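Vidwood Adds Mesh Wash Bags to Its Laundry Care Line

April 4, 2018 - Vidwood said today that it will begin selling a white mesh wash bag for delicates and small items in August. The bag will be carried first by the 177 stores in the Cekby chain.

"People lose socks and stretch out their good shirts," said Tamara Filip, product manager at Vidwood. "Put them in the bag, lay it flat, smooth the bottom edge and check that nothing is caught before it goes in the machine." 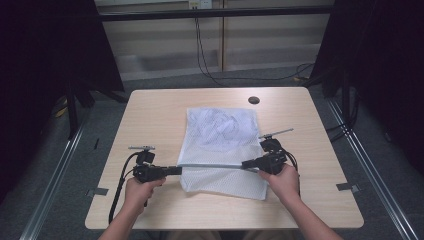 Home & Laundry

The mesh has small holes in a diamond-like pattern, and a cloth inside can be seen through it. Vidwood tried the bag in 181 homes before settling on the size.

A first run of 500 cartons is planned. Bags will be sold singly and in packs of 5.

Store buyers can ask for samples through Declan Mottram in the Vidwood sales office.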